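About us

Plokent is a small company that collects examples of hand work for learning systems. Our customers build robots, and their robots must first see how a task is done, many times and by many different people. We started with two people, Brock Arsenault and Mervin Perron, and now we are seven.

Most of our recording takes place in ordinary homes in Stosanberg. We believe a kitchen table teaches more than a clean laboratory bench. Each person works with hand-held grippers and does simple tasks, such as sorting fruit or setting out cups, at their own speed.
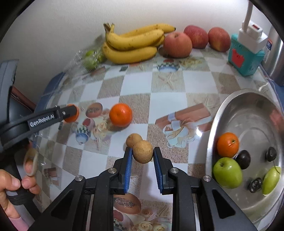
A normal session has 40 short recordings. After it, Mervin looks at every one of them and writes down what was picked up and where it was placed. We keep also the attempts where something slipped – a system can learn from these too, if they are marked in the right way.

Brock speaks with customers and plans the visits. He prefers mornings, when the light in most kitchens is good.

Our first large collection has the name Haque and took six months to complete. The next one, Hisis, will begin in November. If you would like to take part with your own home, please write to us – no experience is necessary.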